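July 31, 2001
Vendula Kováčik and Manolis Stergiou

3.2 Small objects on the dressing table

In the homes of the Paulík study we asked 210 persons where they keep the things they use for the face each morning. Ten answers were not complete, and we work here with the remaining 200. Most persons named the top of the table first and the drawer second. This order did not change between the June visits and the later ones.
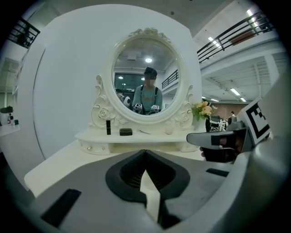
Figure 4. Dressing table with oval mirror.

The drawer is used less than its owners believe. Many told us that they put everything away, but at the visit the daily things stayed on the top, and the drawer held mostly old or double items. We think the shape of the furniture has a part in this. In the table of Figure 4 the drawer is shallow and has a small knob, while the lipstick, the brush and the compact box lie in front of the mirror, where the hand finds them first. Flowers often take the place at the side, as they do also here, and the free surface becomes smaller. Stergiou found the same in the two Dameck houses, although the tables there were plain. We return to the question of drawer depth in Section 4.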